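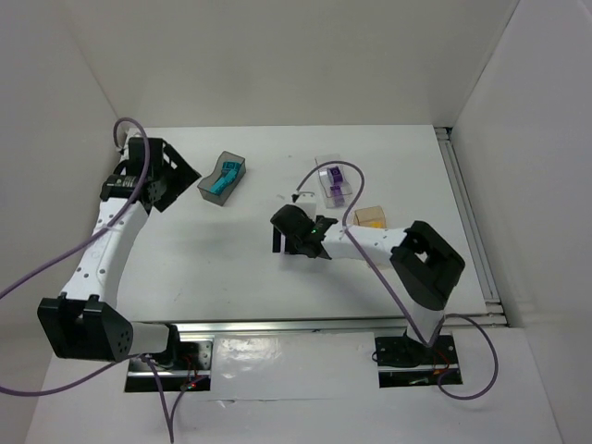
Most equipment requests for a two-arm cell are written as if the arms were the purchase. They are the easiest line to price, and after the first year they are seldom the line that hurts. My argument is that a small department should budget for the enclosure, the cables and the spare joints first, and fit the arms into what is left.

Our own request for the Furen bench went in last November. It listed 2 arms, a controller and a line called "sundries". Sundries came to 1159 pounds, and the figure was wrong before the form was signed. It was meant to cover rail, panels, containers, cable, clips and replacement gripper fingers. Each of those has its own supplier and its own delivery time, and a single late item can hold up the rest.

Cable is the worst of them. On a drawing, a cable is a line between two points. On a working arm it needs slack for the wrist at full reach, and the slack has to go somewhere. It goes up in a loop, or out to the side and back to the base. Price it by the longest pose and add one full spare set for each arm. We priced it by the straight distance and reordered inside 16 weeks.
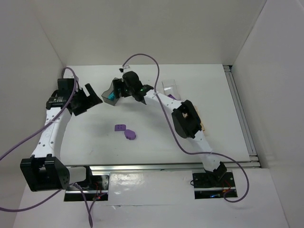 Skirnlow Technical College – Department of Automation and Workshop Planning

The second item I would move up the list is the task material. Sorting small coloured pieces into clear containers looks too cheap to budget for, and so it gets bought from somebody's own pocket and never replaced in kind. A container with a different wall height is a different task. Results from before and after the change can't be compared, and the staff time lost costs far more than the plastic. Buy the pieces and containers in one order, enough for the life of the project, and store the surplus under its own stock number.

Third, floor and wall space. A plain enclosure costs little to build, but it fixes the position of everything in it. If the panels are ordered before the reach of the arms has been checked with grippers fitted, they will be ordered again. The Nondlow bench was delayed for this reason alone.

Against all this, the Herrera quotation we were given bundles arms, frame and cabling at one price, and there is a case for paying it. A bundle saves staff hours. It also hides the cost of each part, so when a finger or a joint housing fails there is no figure to plan against. I would accept a bundle only with a priced parts list attached, valid for 2 years.

The next round of requests should carry separate lines for cable, fingers, task material and enclosure, each with a named supplier and a reorder date.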